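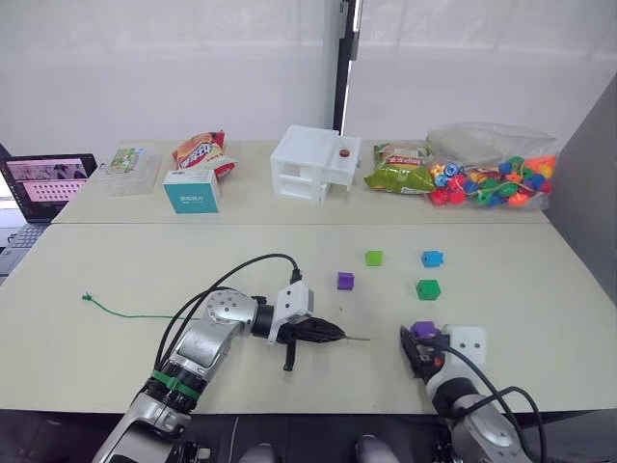

Search this site Search Go

How to Clear Out a Junk Drawer and Have It Stay Cleared

I have emptied the drawer next to our stove more times than I have cleaned the oven, and the oven would like that on the record. Every January I tip the lot out, feel wonderful for an afternoon, and by spring I am back to pulling the drawer open with one hand while poking a ruler into the gap with the other, trying to flatten whatever is standing up in there.

The method below is the one that finally lasted. Most of it came from my neighbor Orysia Bilyk, who ran the parts counter at a hardware store in Nemthorpe and has views on mixing screws.

What you need

A clean flat surface, bigger than you think. A trash bag. A shoebox. A pencil, some masking tape and a pad of paper. A few small boxes or trays, but please don't buy any yet. I bought the Prondetti bamboo set before I had measured anything and it now lives in the bathroom, where it also doesn't fit.

Allow a whole morning. If you finish early, good for you.

Step 1. Take the drawer out

Not the stuff, the drawer. Pull it all the way to the stop, lift the front and ease it off the runners. Some newer ones have a plastic lever on each side that you squeeze at the same time. If yours is painted shut along one edge, as mine was, run a butter knife down the line and be patient.

Carry it level. I once carried one at a slight tilt down the hall and was finding thumbtacks until summer, mostly with my feet.

Step 2. Tip it out and wipe it

Turn the contents out onto your flat surface, then take the drawer to the sink and wipe it down with warm water and a drop of dish soap. The gray fluff in the back corners will not come out with a cloth. Use an old toothbrush. You probably have one in the drawer.

Stand it on end to dry while you sort. While it's out, shine a flashlight into the hole it came from. Things go over the back. I got back a tape measure, two birthday candles and a letter from the water company that would have been useful at the time.

Step 3. Sort fast, in one pass

Pick up each thing once and put it somewhere. The piles are:

Trash. Dried pens, dead tape, twist ties, soy sauce, any key ring advertising a dentist you have left.

Belongs elsewhere. Into the shoebox. Do not get up and deliver things one by one or you will end up reorganizing the linen closet and the drawer will still be in pieces at supper time.

Used this month. You know what these are without thinking. Scissors, tape, a pen that works, matches, the small screwdriver.

Keeps its job but not its place. Spare fuses, picture hooks, the Allen key for the bed. You do need these, twice a year, and they should be in a labeled box on a shelf.

Mystery. Every drawer has them. My pile of mysteries came to 34 objects, and I include in that a small white plastic bracket I had moved between two houses.

Step 4. Deal with the mysteries

Put them all in an envelope, write the date on it (mine says Tue 5 May) and put it on a high shelf. If something in the house stops working for want of a bracket, you know where to look. After a year, throw the envelope away without opening it. Opening it is how they get back in.

Keys are different. Try each one in every lock you own, once, and tape a label on the ones that fit. The rest go. I had 52 keys and four locks.

Batteries are different too. Put tape over the ends of the old ones and drop them at a collection point. Loose batteries rolling around with coins and foil can start a fire, and 9-volt ones are the worst for it because both ends are on the same side. Get a cheap tester for the rest. Mine is a Kaplan from the back of a discount bin and it has never been wrong, or else it has and I couldn't tell.

Step 5. Measure, then divide

Measure the inside of the drawer: width, depth front to back, and height up to whatever the drawer slides under. Write it down. Height is the one people skip and it's the one that jams.

Now cut up cardboard boxes before you spend any money. Cereal boxes are good, tea boxes are better, and the lid of a shoebox makes a decent tray for longer things. Set them in and live with them for a couple of weeks. You will find that the scissors want to be at the front and that the pen section needs to be half the size. Then, if you want, buy proper ones. Mine are still the tea boxes.

A square of nonslip shelf liner under the boxes stops everything from sliding to the back each time the drawer shuts.

Step 6. Leave some of it empty

This was Orysia's rule and I argued with it. One section, near the front, gets nothing in it at all. It's for whatever comes in during the week: the loose button, the receipt, the thing that fell off the other thing. On Sunday evening you empty it. It takes as long as the kettle.

Without that section, the first stray button lands in with the pens, and after that you might as well put the soy sauce back.

If you share a house

Write on the boxes. I thought this was fussy until I watched my husband stand over a perfectly sorted drawer and ask if we owned any tape. Masking tape and a pencil will do it.

Questions from readers

Folasade Afolabi wrote to ask what to do about takeout menus. Keep the two places you order from and recycle the rest, including the ones for places that closed.

She also asks whether a second junk drawer is ever allowed. I was going to be stern about this, but we have one in the hall, under the phone, named Hokum by my daughter. I'm starting on it next weekend.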